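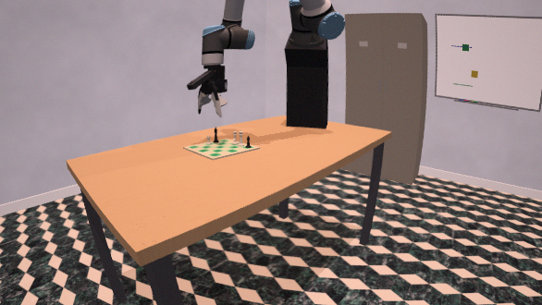
Zofia Kwiatkowski said the well had granted wishes since 1709, and she said it the way other people tell you the bus comes at ten past. You dropped a coin, you kept your mouth shut until you were home, and by July you had what you asked for.

"Which July?" I asked.

She told me not to be smart.

I had come to Skatholm to value my uncle's house, and the well was in the yard behind it. That was awkward, as a wishing well adds to the price and a hole with bad water in it takes away. Lena Rutkowska, who was handling the sale, wanted the wishes in the listing. I wanted to see one first.

So I went asking. Jacobus Zwane had wished for his knee to get better, and it had, after the operation. Ximena Huerta had wished for a husband and gotten one, and then gone back the next summer and wished for him to leave. She counted that as two for two. Kacper Zalewska had never wished for anything, but his cousin in Bravska had, and the cousin's roof had stopped leaking. Had he fixed the roof? Well, yes, Kacper said, he'd fixed it, but he'd been meaning to for years.

"And the date?" I said. "Who wrote down 1709?"

It was cut into the stone, he told me. I had looked at the stone. There was a line that could have been a one, and some moss.

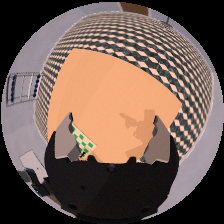

My uncle never believed in it either, or so my mother liked to say. He let people come through the side gate because it was less trouble than a lock. I spent the evening at his kitchen table with the inspector's report, looking for anything that would settle the question of the water. I'd once seen a picture of a tabletop, flat and light orange, mostly bare, that bulged at the edges inside a black circle, and I thought of it while I read – everything I heard in that town came to me with the same bend in it. Straight facts went in one side and came out bowed.

The report said the well was 64 feet deep and had been dry for years. I read that part again. Then I took a coin out to the yard, purely to check the depth, and leaned over the edge.

I let it go and listened. A good while went by.

It splashed.

I stood there with my mouth open and then, feeling like a fool, I shut it. Zofia was at her upstairs window with the light on. She didn't wave. I walked back to the house and did not say a word until I had the door closed behind me, and then I called Lena and told her to hold the listing until Monday.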